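Taking Care of Velvet on Stools and Small Furniture
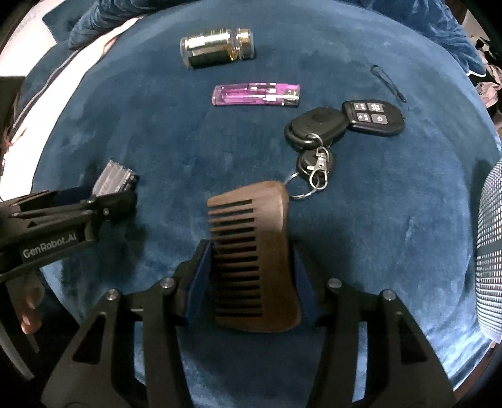

Blue velvet with lighter streaks where the nap was brushed in different directions, and a wooden comb.

Velvet is not so difficult as many people think, but it wants a little patience. In my home in the Sauerland we have heating on until late spring, and the dry air brings much dust into the fabric.

Vacuum first, on the lowest power, with the soft brush head. Go always in one direction. If you go back and forth, the pile will lie in stripes, and you must begin again.

For spills, press a white cotton cloth on the spot and lift it. Do not rub. Change to a dry part of the cloth and press again until no more color comes on it. Let it dry for 2 hours before you touch the pile.

Flat places from sitting need steam. Hold the iron 5 centimeters above the fabric, never on it, and then brush the pile up with a soft clothes brush. Try it before on the underside, where a mistake does not show. Some velvets of viscose do not like water at all, and for these I would ask a cleaner.

Pet hair comes off well with a damp rubber glove.

Heavy things leave marks in the pile when they stand long in one place, so I move the lamp and the books every Monday when I dust. Keep velvet also away from the window in summer. The blue ones fade first, at least in my house.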